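Treloar lamp amnesty draws a crowd, and 757 lamps

Residents of Treloar have handed in 757 unwanted lamps in a single weekend, leaving the local hall brighter than it has been in years and considerably harder to walk through.

The lamp amnesty was dreamed up by Shirley Cheetham of the Prurngate Repair Group after the council's hard rubbish collection was cut to two a year. Households were invited to drop off any lamp they no longer wanted, could not fix or had been given by a relative. Ms Cheetham had planned for one trestle of donations and a quiet afternoon with the crossword.

"I thought we'd be packed up by lunch," she said. "We ran out of floor at 10.30."
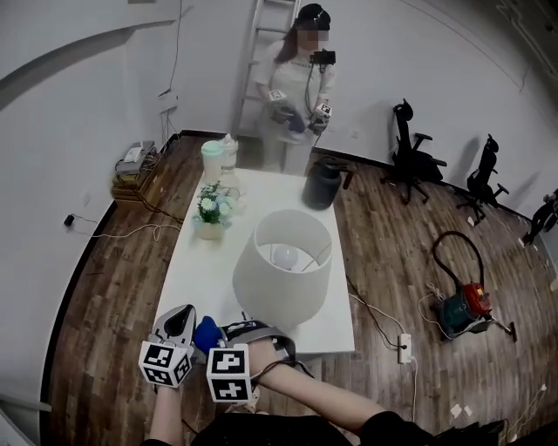 A table lamp with a white drum shade. Table lamps made up most of the haul.

Colour was a sore point. Mervyn Pilkington, who has rewired lamps for the group for 19 years, said beige had been "very well represented" and that he had been offered the same brass standard lamp by three separate neighbours, each believing they were the first.

Working lamps will be tested, tagged and sold for $3 apiece, with the money going towards a new roof for the hall. The rest will be stripped for parts. One will go to neither fate: a ceramic pelican has been claimed by both Mr Pilkington and Kieran Lightfoot, and talks are continuing.

The sale opens at the hall at 9 am on 16/08/2023. Buyers should bring cash and their own bulbs. Lamps bought on the day cannot be donated back until December - a rule Ms Cheetham says she will be enforcing in person.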